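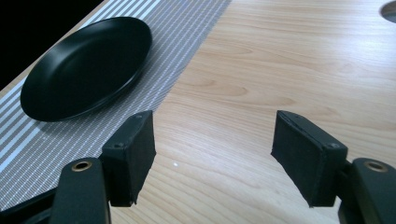

About Cirkia

Cirkia teaches robots to do chores. More exactly, we teach them to do the parts of chores that people stopped noticing years ago, such as getting a plate onto a placemat without making a scene about it. We have been at this long enough to have opinions about plates.

The company was started by Kieran Madigan and Angelica Sebastian, who met at a firm that built very large machines for moving very heavy boxes. Kieran wanted to work on something smaller. Angelica wanted to work somewhere with windows. One of them got their wish.

What we do

Our people pick up hand-held grippers and do ordinary tabletop jobs with them, over and over, while the grippers record how they move. Those recordings go into Prova, our training software, and Prova turns them into something a robot arm can follow. A plain plate-to-mat job takes 200 good recordings before we let an arm near it. The bad recordings are kept too, in a folder Kieran calls the archive and Angelica calls Kieran's folder.

Our customers are mostly kitchens and cafeterias. We also do a little work for people who make furniture and would like to know whether a robot can set a table on it.

Come and see it

Twice a year we open the doors. Visitors sign in, get a sticker, and walk through to the demo floor, where the operators are already at work. You are welcome to stand and watch for as long as you like. People tell us they plan to stay ten minutes and then miss their train.
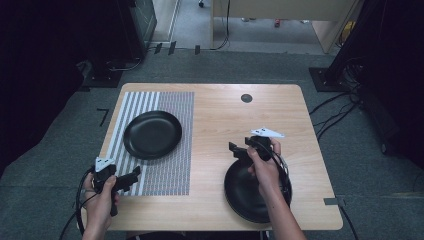 Two grippers and two black plates at the demo table.

The operators will talk while they work, up to a point. If one of them goes quiet, wait until the plate is down. After that, anyone who wants to can have a turn with the practice pair. It feels a bit like eating soup with barbecue tongs for the first few tries, and then your hands stop arguing. Children tend to get there first. Engineers take longer and would like to tell you why.

Our last open day was 05/11/2019. We had chairs for a good deal fewer than the 394 people who came, and the coffee was gone before Angelica's talk, which may explain some of the questions. The longest one concerned dishwashers. We have since looked into dishwashers and are not ready to discuss them.

The next one is in December. Groups go around 6 at a time, so please book if you are bringing a class. Schools come in free, and so does everybody else, but the schools like to hear it.

Where the name comes from

Cirkia doesn't mean anything. The other choices were Xenos, which sounded like a villain, and Stulanel, which Kieran still defends.

Working here

We hire operators several times a year. You don't need a degree or any background in robots. You do need steady hands and a high tolerance for tableware. Write to us through the contact page and tell us a little about yourself. Angelica reads every message, and Kieran reads the ones she forwards.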